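Regeln für den Greifer, bevor er greift

Bei Grokside schreibt man Prüfregeln für Roboter, die zuerst in der Simulation arbeiten und später in der Werkstatt. Wir haben mit der Leiterin der Prüfgruppe gesprochen, die ihren Namen nicht veröffentlichen möchte. Das Gespräch fand am Dienstag, 23. September 2025, in den Räumen der Firma statt.

Am Anfang wollte sie ein Missverständnis klären. »Viele denken, eine Norm beschreibt, was der Roboter können muss«, sagt sie. »Unsere Regeln beschreiben vor allem, was man aufschreiben muss, wenn er etwas nicht kann.« Das interne Regelwerk heißt Merkis und wird seit zwei Jahren benutzt. Jeder Versuch bekommt einen Eintrag, auch der abgebrochene. Für eine Freigabe verlangt Merkis 2000 simulierte Durchläufe mit derselben Version der Software. Wird dazwischen ein Parameter geändert, beginnt die Zählung von vorne.

Das klingt streng, und einige Kunden haben sich beschwert. Der Möbelhersteller Justwood zum Beispiel wollte schon nach 954 Durchläufen mit der echten Anlage beginnen. »Wir haben Nein gesagt. In den Protokollen waren 105 Fälle, in denen die Finger zu nah an eine Kante gekommen sind. Kein Schaden, es war ja Simulation. Aber an einer echten Platte möchte ich das nicht sehen.«

Besonders wichtig ist ihr die Ausgangsstellung. Nach Regel vier muss der Greifer offen und leer sein, bevor eine Aufgabe startet, und die Kamera am Greifer muss beide Fingerspitzen zeigen.

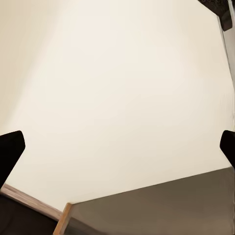 Simulierte Ansicht: die beiden schwarzen Greiferfinger, geöffnet und ohne Objekt.

»Wenn ich nur eine Spitze sehe, kann ich den Abstand nicht beurteilen«, erklärt sie. »Dann ist der Durchlauf für mich ungültig, auch wenn am Ende alles am richtigen Platz liegt.« Von der ersten Serie mussten deshalb 689 Durchläufe wiederholt werden. Im Team war die Stimmung in dieser Woche nicht gut, das gibt sie offen zu.

Die Vorlage für diese Regel kommt vom Prüflabor Borbély, mit dem Grokside zusammenarbeitet. Dort trennt man auch streng zwischen der Person, die den Versuch programmiert, und der Person, die ihn bewertet. Grokside hat das übernommen – mit einer Ausnahme für sehr kleine Änderungen, über die noch diskutiert wird.

Und die schönen Oberflächen in der Simulation, sind sie nicht zu sauber? Sie nickt. »Eine glatte, helle Fläche ist für die Kamera eine eigene Schwierigkeit, weil es dort keinen Anhaltspunkt gibt. Man soll sie nicht aus dem Testsatz nehmen.« Merkis schreibt jetzt vor, dass helle und dunkle Flächen gemischt werden und dass das Licht zwischen den Serien wechselt.

Die nächste Fassung des Regelwerks wird einen Abschnitt über den Abbruch durch den Menschen haben. Bis jetzt steht dort nur ein Satz, und der Satz ist ihr zu kurz.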